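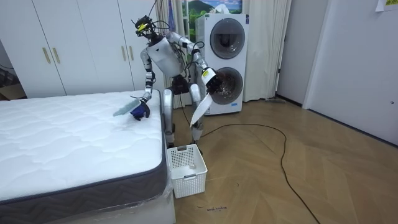 2 min read

Skirelent mattress, queen, reviewed after a winter of lying on it

I bought the Skirelent in January, which is when people who slept badly over the holidays at a relative's house come home and notice they sleep badly there too. Our old mattress was a Fuchs, purchased when I had knees, and by the end it had two valleys and a ridge you could have put on a hiking map. My husband and I met at the ridge to discuss bills.

The Skirelent cost 800 dollars with the pillows I didn't want. You can't get it without the pillows. I asked. The chat window told me the pillows were free, and I asked how much the mattress was without them, and it told me again that the pillows were free.

Delivery was a Wednesday, between eight and whenever. The box was left at the bottom of the stairs by a man who looked at the stairs, looked at me, and wished me a good morning. Getting it up took the two of us most of an hour and one argument we'd been saving. Once you cut the plastic, the thing inflates with a long sigh, like a teenager asked to set the table. The instructions say to leave it alone for a full day. We gave it until bedtime.

Firmness first, as that's what everybody wants to know. Skirelent calls it "medium," a word the mattress business uses for everything between a gym mat and pudding. I'd put it on the firm side of that. I sleep on my side, and for the first two weeks my hip had opinions. By the third week either the foam had given in or I had. My back stopped hurting in the mornings, though it has since found other times of day.

Motion transfer is good. My husband gets up at 5:30 to stare into the refrigerator and I no longer go with him in spirit. The edges are less good. Sit on the side to put your socks on and you'll be lowered gently toward the floor, so now I do my socks in a chair.

Heat was my big worry. The Faltstead topper we tried a few years back was like sleeping on a recently parked car. This one runs a little warm under the shoulders in a heavy comforter and is fine otherwise. Ask me again in August.
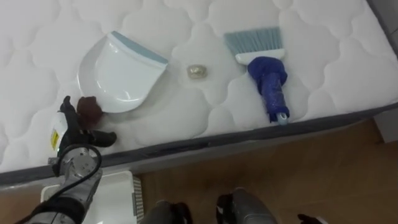

Then there's the smell. The website mentions "a faint new-product scent" that clears in a day or so. Ours took six, windows open, in winter, and I would have called it a shower curtain with ambitions. It did go away. If you have a spare room, let it air out in there and spend the week feeling smug.

As for the other reviews, the product page had 3,272 of them when I looked, and I read 31 before I understood that a good many were written on the first night. I don't trust anyone's opinion of a mattress on the first night. On the first night I loved it. I told my sister to buy one. Then came the hip.

The trial period is long enough to be useful, but you have to keep the mattress for a month before they'll hear a complaint, and returning it involves someone coming to get it, presumably the man who doesn't do stairs.

I looked hard at the Roltura too. It's softer, has handles, costs a good bit more, and the one in the store had a sign asking me to take my shoes off, so I never found out how it felt to lie down with any dignity. Side sleepers under a certain weight might want to start there.

Four stars. I took one off for the edges and the pillows, which are in the hall closet if you want them.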